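Does a Dustpan Really Catch Everything?

People say sweeping is easy. Push the mess along, scoop it up, done. Is that true? Look closely next time, because some of what you hear about brooms doesn't hold up.

Start with the pan. Its front lip has to sit flat on the floor. If it tips up even a little, crumbs slide right under it. Paper scraps are easier, and a big piece of red and white paper will usually go in with one push. Fine dust is another story.

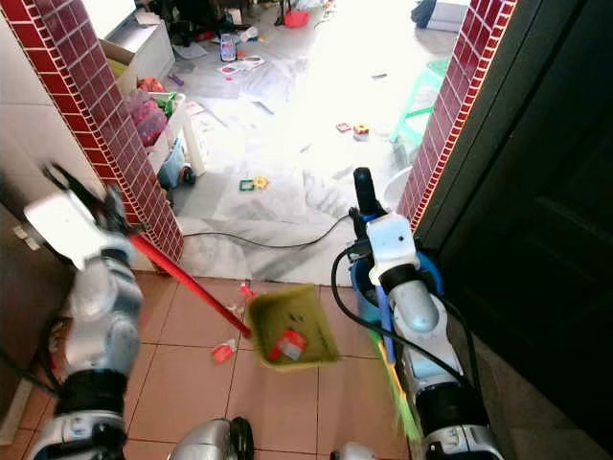 My grandma says you should wet the edge of the pan first so the dust can't sneak under, a reader wrote to us in February. Maybe! A damp edge can help close the gap, but it can also turn dust into a muddy smear. Try it on one tile before you believe anybody, including us.

Now for the broom. The package for the Rumico broom says it has 1,154 bristles and "leaves nothing behind." The Faltton says 789 and promises the very same thing. They can't both be right about why they work, can they? A bigger number sounds better, but the number alone doesn't tell you how stiff the bristles are, or whether they reach into the thin lines between tiles. Those lines sit a bit lower than the tiles, and that is where dust likes to hide.
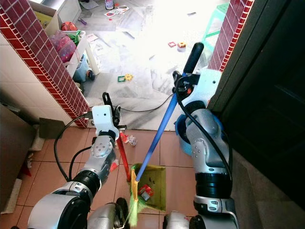
Short strokes toward the pan work well for the last bits. Long, fast swings look impressive, but they make a puff of air, and light things like candy wrappers blow away from you. Then move the pan back a little and sweep again. You will probably see a thin line of dust where the lip was – that is the part the pan missed.

Doorways are a good place to test all this, especially where one kind of floor meets another. Sweep once, then wipe the spot with a damp white cloth. Is the cloth still clean?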